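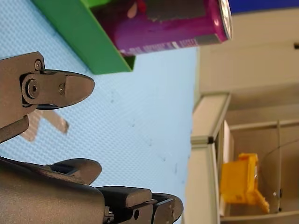
Figure 3. Green tray and purple drink can on one of the dimpled blue tabletops, with a white metal shelving frame by the wall.

4.2 What ends up in the tray

When Gwenllian Lloyd and I started planning the clear-up study, I thought the trays would be the boring part. We wanted to know where people put things when they tidy a shared table, and my money was on the shelves. The trays were there to hold small stuff on its way to somewhere else. Well, I was wrong about that, and this section is mostly me working out why.

Across the 40 clear-ups we logged at Nelent, people moved 86 objects into a tray at some point. Of those, 50 were still in it when the person told us they were finished. I had expected maybe a handful! A tray seems to count as "put away" for a lot of people even when it hasn't gone anywhere, and even when the shelving is a step or two off, which it was at every table we used.

Drink cans are my favorite case. A can has an obvious home (the recycling) and it isn't hard to carry, so you'd think it would skip the tray completely. But cans went into trays over and over, and plenty of them went in on their sides, like the purple one in Figure 3. We hadn't planned a code for that. Venkatesh Sundaram, who did the second pass on the coding, pointed out that we were marking "placed" for a can set upright and "placed" for a can lying down, and that those two might mean pretty different things to the person doing the tidying. So we went back and split the code in two (upright and lying) and recoded everything from May onward. The earlier sessions keep the single code, and I've left them out of Table 5.

I asked people about it afterward. One told me a can on its side was "trash I haven't walked over yet," and a can standing up was "somebody's drink." I love that, although I should say that others had no idea which way they'd put it down and looked at me a little funny for asking. We don't have enough interviews to lean on this very hard.

The shape of the tray matters too, I think. Ours are shallow, with thin walls, and they're bright green on a light blue table, so they're easy to spot from across the room. At the Urkitz site we used deep gray bins, and there people dropped in far fewer cans and a lot more paper. I can't separate color from depth with the sites we had, and I'd like to run the four combinations properly one day.

Then there's the flat stuff. The blue tabletops pick up specks and small dark marks, and most people leave those alone. Flat pieces that sit flush with the surface, like the gray one on the table in Figure 3, gave us a real headache with the coding. Is it an object or is it part of the table? Gwenllian said object, I said table, and we went back and forth on it for longer than I'd like to admit. Our final rule is that anything a person could lift with a fingernail counts as an object, whether or not they tried. That rule puts strips and cut-outs on the "left behind" list, and it makes our leftover totals look worse than the ones in the Rotich pilot, where flat items were skipped. Readers comparing the two should use the adjusted column.

Shelf placements are a separate story and I get to those in 4.3, along with the 3 sessions where the whole tray got picked up and shelved with everything still in it.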